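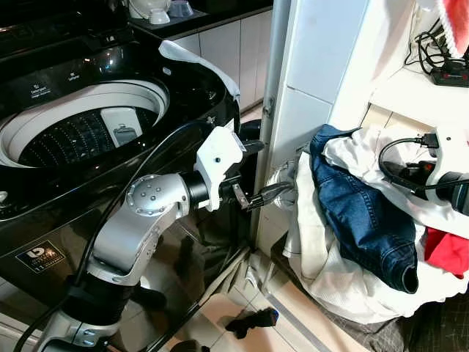 Slide 1. Top-loader with the lid up, sorting area to the right.

Speaker notes, Li-hua Ng. Session: Loading a Top-Loader in a Small Kitchen. Slot is after the coffee break, 2 slides, questions at the end.

Open with the layout. The washer stands in front of the kitchen counter, and the laundry waits on the other side of the tiled pillar. Most people in the room will have been trained on rows of machines with a folding table opposite. In a home unit the heap goes where there is a bit of free wall. The working distance from heap to drum is short, and that is the main advantage of the arrangement.

Point out the gray piece at the edge of the heap. Items at the edge come away without dragging the rest along. Working from the middle pulls sleeves and corners through each other, and the load arrives in the drum as a rope.

Next, the inside of the tub. Ask the audience to look at the small white rectangular piece on the wall of the basket, toward the right. It gets checked before every load. Procedure as used at Numow:

Lid fully up, hand on the rim, turn the basket one full turn by hand.
Feel along the holes for hairpins, coins, wire.
Look at the insert on the wall. Confirm it is seated.
Only then start loading.

Numow logged 223 loads under this procedure in the August trial. In 155 of them the check found nothing. Someone will say that this makes the check a waste of time. Answer: it takes less time than unbalancing a spin and restarting, and the remaining loads are the ones that produce repair calls. Do not quote repair costs. Trarnine has not released them and we do not have permission to estimate.

Keep off the subject of brands. If asked which model is on the slide, say the talk covers the top-loading format in general.

Mention the white cloth over the back right corner of the machine. Cloths laid on a washer should be moved before the lid is closed and before the spin. Dark gloss panels show lint and fingerprints, so people tend to keep a wiping cloth close to the machine. A hook on the wall does the same job.

Pause for water. Change slide.
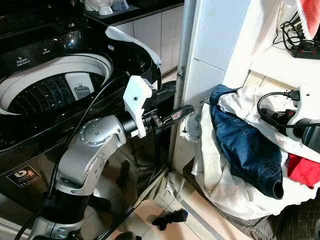 Slide 2. Control panel with Detergent and Softener labels, laundry piled at the tiled wall.

Two labels matter on the panel, Detergent and Softener. In the Aksoy interviews the most frequent loading error was softener poured straight onto dry fabric. The second was detergent added after the drum was already full. Read both from the handout, page one, and leave them up while people write.

Recommended order for this format: detergent first, heavy items next, spread against the wall of the tub, light items last. Fill loosely. Nothing should be pressed down below the rim by force.

Buttons and fastenings. The light gray cloth by the pipe has a small dark button near its bottom. Say that buttoned garments go in unbuttoned and turned inside out. Buttoned fronts pull at the stitching during agitation. Zippers are the reverse and go in closed. This point always gets a question about duvet covers; the answer is closed, or the small items collect inside.

The pipe on the tiled wall. It is clamped with a bracket partway down. Laundry stacked beside any pipe should not hang from it or be wedged behind it. Check for condensation in summer before putting clean items there. The Dromo checklist has a line for this and most people skip it.

Countertop. There is a cup and a container up there, close to the machine. Keep dishes back from the edge when a washer adjoins a counter, and keep detergent off the surface where food is prepared. If time is short, cut this paragraph.

Exercise, if the room has tables. Hand out the sorting cards, 100 per table. Each table makes piles by weight first and color second. Allow time for argument about towels. Collect the cards before questions, they are needed for the afternoon group.

Likely questions: cold wash for dark cottons (yes), leaving the lid up between loads (yes, unless there are small children in the home), loading by weight or by volume (volume, as few homes have a scale by the machine).

Handouts are in the gray folder by the door.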